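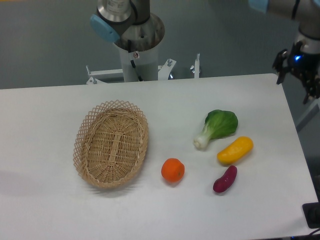 Wicker basket on the left, and on the right a tangerine, bok choy, yellow squash and sweet potato – the artificial kind that never goes bad.

Getting fake produce (and the basket it lives in) properly clean

I have been meaning to write this one up since November, when I pulled our pretend vegetables off the shelf and my thumb left a print in the dust on the squash. If you have kids, or you run a play corner, or you just like a bowl of fruit on the counter that doesn't bring in fruit flies, you probably have a few of these pieces yourself. They get grubby so slowly that you stop seeing it!

First thing, take everything out and lay it on a white or very light surface in good light. I do mine in the morning with the blinds up. Dirt you'd never notice on a shelf shows right up next to white, and so do cracks, peeling paint and old sticker glue.

Check what each piece is made of before you go near the sink. Solid plastic can take a bath. Anything with a foam middle should only be wiped, and if you can dent it with a fingernail, treat it as foam. I drowned a foam pear once and it dripped out of a pinhole for 4 days.

For the plastic ones I use a bowl of lukewarm water, a squirt of dish soap and an old soft toothbrush. Dimpled skins like a tangerine's need the brush going in little circles, and leafy things like bok choy hold dust right where the leaf meets the stalk, so go along the veins and then down. Glossy squash is easy, just a cloth. Go gently on deep reds and purples – I always test a spot on the underside first, and if color comes off on the cloth I stop and use plain water.

Dry everything on a towel and turn the pieces over halfway through. Overnight is better if you've got the room.

Now the basket. Please don't soak wicker! Mine went a bit banana-shaped after I tried it. Start with the brush attachment on the vacuum, base first, going with the weave. If the rim is an open lattice, the crossings are where the fuzz collects, and a dry paintbrush gets in there better than any cloth I own. Then one quick wipe with a cloth you've wrung out until you can't get another drop, and set the basket upside down somewhere airy, away from the heater. A loose strand end can be tucked back under its neighbor with a dab of wood glue and a clothespin.

When it all goes back, I put the heavy, smooth pieces in first and lay anything with leaves on top so the edges don't get bent. A shallow basket looks best a little underfilled anyway, and small hands can reach in without tipping it over.

Start to finish it takes me 40 minutes, not counting drying, and I do it twice a year. Next up is the wooden bread, which has teeth marks in it.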